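Section 3. Getting to Plidell by bus, day trip set-up

Do this the night before. Takes 3 minutes.

1. Open the Irkitz app. Pick "Regional", not "City". Same stop names in both, easy to mix up.
2. Choose line 35, direction Plidell harbor. Day return only, singles cost more.
3. Save the ticket offline. No signal past the Cistau tunnel.
4. Be at the stop by 8:30 am. Bus leaves when full, timetable or not.
5. Validate on boarding. Front reader. The back one is slow.

Note: in September the last bus back goes earlier. Check teh board at the harbor when you arrive.

Note: bags over 30 liters go underneath. Keep water and hat with you.

Caution: cliff path closes in high wind. Dont climb the chain. Take the road down past the Iordache bakery instead, longer but paved.

Caution: no ATM in the old town. Cash for the lighthouse, cards not taken.

6. Going home, wait on the sea side of the road. Wave. They wont stop otherwise.

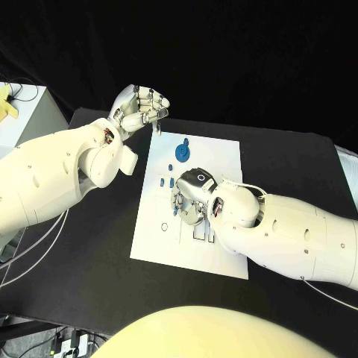
Zamfira Husar: Step 4 is right, I came at 8:40 and it had gone. Is the return stop still by the fish market?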